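Budget for a two-arm bench setup, what am I forgetting?

Posted in Buying and Planning, 10/5/19

Been given 3,953 to get a small two-arm setup going at our makerspace in Rarkcombe. Pounds, all in, no more coming till next year. Jobs are simple stuff, picking up cups, stacking, sorting by colour. Got a quote from Soltow for the pair of arms with grippers, 3,149 inc VAT. Table we'd have to buy, laptop we've got. Is what's left enough or am I kidding myself? Also do I get spare fingers now or wait till some break. Never bought anything like this, sorry if its obvious.

soltow_or_not

Tight but doable. Check the quote for delivery and for power supplies, ours had neither in and it stung. I'd put 400 aside for the table, clamps, cables and a decent fixed camera mount. Then 200 for spares, fingers first, then one spare motor if they'll sell you one on its own. What's left after that is your float, don't spend it in week one like we did.

Get the table before the arms arrive. Heavy one. Ours was a folding thing and every fast move shook it, had to redo the lot when we swapped it.

benchmonkey_tk

just buy second hand?? loads about

drillbit44

Second hand is fine if you can see it running first. If not, leave it. We got a used Skoltell arm, cheap, and couldn't get the right cable for love nor money. Sat in a cupboard until October.

On the cups, get cheap plastic ones in different colours, not see-through. Plain wall behind helps as well. Space them well apart to begin with, closer later once picking is reliable.

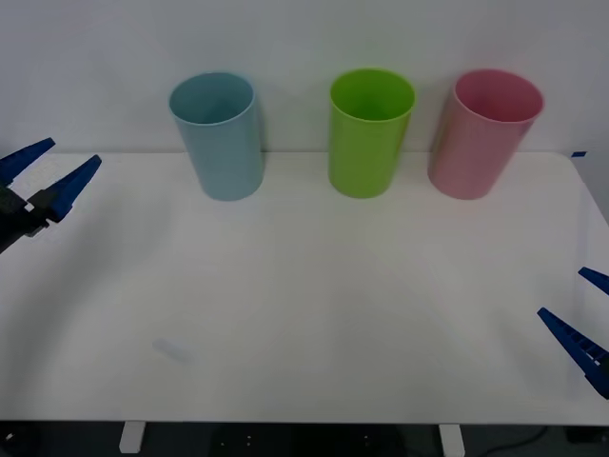 Should the spare fingers be ordered with the arms or later?

With the arms. One delivery charge instead of two, and you wont be stuck waiting on a part the first time one snaps. Ask Soltow if they send the print files too, some sellers do and then you only pay for plastic.

Other thing, insurance. Ask whoever runs your building before you sign for anything, ours wanted a list of kit with prices and it took ages to come back. And get the quote in writing with a date on it, prices do creep.

Vukčević do a longer warranty by the way but you pay for it. Not sure its worth it at your budget.

pegboard_annie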